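Search papers, authors, keywords

4.3 False contact stops on speckled surfaces

The most instructive fault in the whole study turned up in January, and we are delighted to report it in full! Across 531 tabletop approaches in the Kahraman test kitchen, the arm halted with a contact alarm 7 times while the fingertips were still clear of the counter. Each stop was safe. The controller cut motor current as designed and the arm held its position, but every halt needed a person to walk over and clear the alarm by hand, and on one occasion the restart routine closed the gripper before it had backed away (see Section 4.5).

We first blamed the Turkine force sensor, and spent a very enjoyable week proving ourselves wrong. Its log was flat through all seven events. The alarm came from the visual height estimator, Cluvel, which tracks small surface features from the wrist view. When a soft shadow moved over a finely flecked benchtop, the estimator lost its features in the darker band, picked up others in the brighter region, and read the jump as a sudden drop in height. Kristaps Lukoševičius reproduced the fault on the bench by replaying 3000 stored frames with the shadow correction switched off, and the match with the live logs was wonderfully close.

Figure 3 shows the kind of view the estimator has to work with: pale, speckled counter between two open yellow fingertips, a diffuse grey shadow over the middle and lower part, and a pinkish-white container at the left. Faint reflections near the back edge add a second source of weak, misleading features.
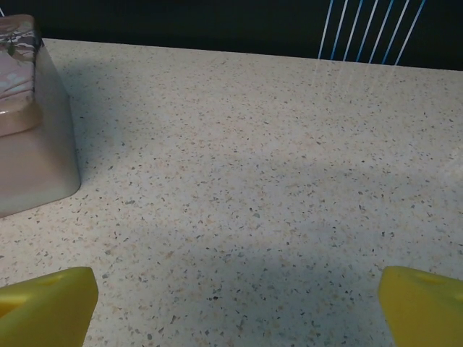 Figure 3. Wrist view over a speckled benchtop, gripper open.

4.4 Revised stop logic

Halima Gachanja rewrote the alarm so that a visual height jump alone now slows the arm, and a full stop needs agreement from the force channel. The force threshold itself is unchanged. We then ran 1241 further approaches under the same lights, with no false stops at all, a result that had the whole lab grinning.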